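1/ We moved to a water meter in September and I've been keeping notes on what we use. Posting them in case anyone else is thinking of switching.

2/ Before the meter we paid Grurneck Water a flat £658 a year. Two adults, two kids, a small garden. The bill was the same whatever we did, so we never thought about it.

3/ I read the meter every Sunday-style chore day, same time, and write it on a sheet inside the cupboard door. The first full month came to about 14 cubic metres. I had expected less.

4/ Biggest change so far is laundry. We were doing small washes whenever someone needed a shirt. Now we wait for a full load – 5 a week, all on the eco setting. It takes longer but it can run while we're out.
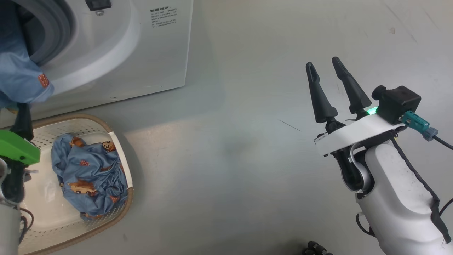

5/ Next was the toilet upstairs. The Daltov leaflet that came with the meter says to put food colouring in the cistern and leave it. Ours showed in the bowl within the hour. New flush valve, fitted in an afternoon.

6/ Showers I've mostly left alone. The kids have a timer and ignore it.

7/ Water butt is next. The garden centre has a slimline one that fits beside the shed, but the downpipe is on the other side, so I need a longer connector.

8/ You can go back to the flat rate within the first year if the meter costs you more. Check the date on your letter. Ours runs out in September and I'll post the yearly total then.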